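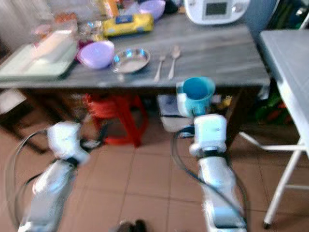
My morning as a witness (over a stolen bike)

Blog > Life stuff > Court

10 Apr 2020

So a few of you have asked how the court thing went, and I kept promising to write it up and then the whole world shut down and I forgot. I've got plenty of time now!

Quick recap if you missed it. Last winter someone got into the storage cages under our building, Stetia, and cleaned out four of them. Mine had camping gear and Christmas decorations in it, so they took the tent and left the tinsel. Sakda from upstairs lost his Tatus, the touring bike he'd saved for two years to buy. I happened to be coming back from the bins and passed a bloke wheeling it up the ramp, and I said good morning to him. He said good morning back. That's my entire evidence, really, but the police wanted it, so I gave a statement and then heard nothing for months.

The summons came in the post with the hearing set for early March. I'd pictured a big wooden room and a gallery full of people. The Magistrates' Court is more like a busy medical centre with metal detectors. You empty your pockets into a tub, you look for your name on a list taped to the wall (mine wasn't on it, witnesses' names aren't, the accused's is) and then you sit.

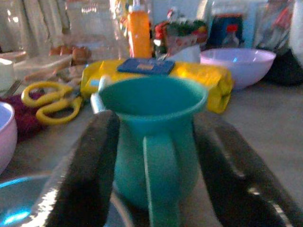
And you sit some more. The prosecutor came out, shook my hand and told me it could be up to 94 minutes before they got to us, which was such a strangely exact number that I wrote it on my hand. It was much longer. I'd brought a book and read the same page over and over, because the bloke from the ramp was sitting across the foyer with his mum. I hadn't thought about that part at all. She'd ironed his shirt, you could see the creases down the sleeves, and she kept offering him mints.

If you're ever called, ask about the separate waiting room for witnesses. There is one. I found out when I was leaving.

Just before lunch the prosecutor came back and said he was going to plead guilty, so I wouldn't be needed. I was relieved and also a bit cross, having practised my good morning story in the shower all week. You're allowed to stay and watch though, so Sakda and I went and sat up the back.
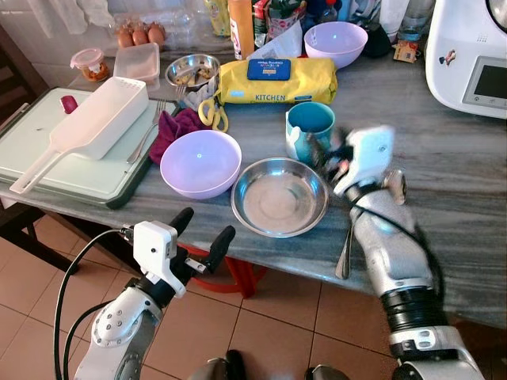 The whole thing took less time than ordering lunch. The police read out a summary, with the building's camera footage from Edement (the mob who look after our gates) and a list of what was taken from each cage. Hearing my tent read out in that voice was very odd. His lawyer talked about him losing his job and then his flat. The magistrate asked him a couple of direct questions and he answered them quietly, and his mum looked at the floor.

He got a community corrections order with unpaid work, and he has to pay compensation of $3927, split between the cages. I know some people in the building think that's soft, there's been a fair bit of muttering in the group chat. I went in wanting him to cop it, I'll admit. By the time I walked out I mostly wanted my tent back, and for his mum to have a sit down somewhere nicer.

The bike never turned up, by the way. Sakda Thammasiri, if you're reading this, I still check the online listings for you every night.

We went to Inthanon afterwards for noodles and talked about everything except court. That was the last time I ate in a restaurant, now I think about it — I'd have ordered the dumplings too if I'd known. It's all home cooking now and a lot of washing up. 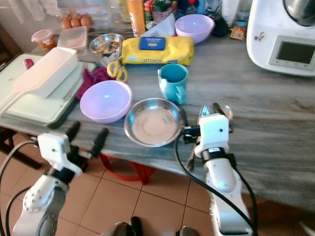 Spoon, steel plate and the lavender bowl.

Oh, and for anyone waiting on a date of their own, ring the registry before you go anywhere. Heaps of hearings have been put off or moved to the phone, and a friend of mine has had hers shifted 3 times already. Keep the letter too, you need the case number for everything, including claiming your parking. I'm still waiting on mine.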